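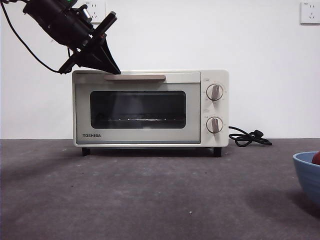

Home Notebook Data People Archive
Last updated: September

Sunday, household energy rebate model, run 5

Picked up where Florin left off. Tried to reproduce the Brultby council table (rebate by income band) from the raw returns. Top two bands match. Bottom band doesn't – council has the average rebate at 300, I get less whichever way I weight it.

Returns on file: 1,939. Dropped duplicates first, then blanks. Should have been the other way round, redid it, no real change.

Suspect the heating supplement. Toma pays it as a separate line, Brultby folds it in. If the council added it twice for renters that would do it. Cant prove it from what we hold. Need the payment codes, not just the totals.

Wrote to Dosico for the codebook. Auto reply only.
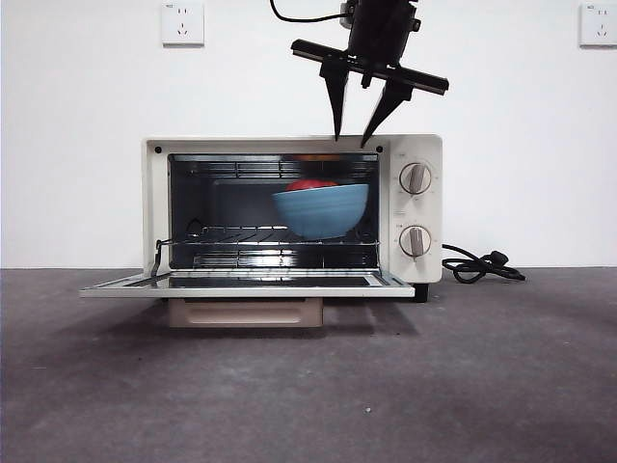

Grigore Nedelcu thinks it's the cutoff date and the supplement is a distraction: Brultby closed its books 30 days after Toma, so late claims land in one table and miss the other. Worth a run. Would explain the renters too, they file late.

To do
– rerun with Toma cutoff on both
– split owners / renters before weighting
– ask Florin Buzatu which version of the Civurik script he used, header says nothing
– don't send the draft note to the council untill the bottom band is sorted

Old output kept in the run 4 folder, do not overwrite.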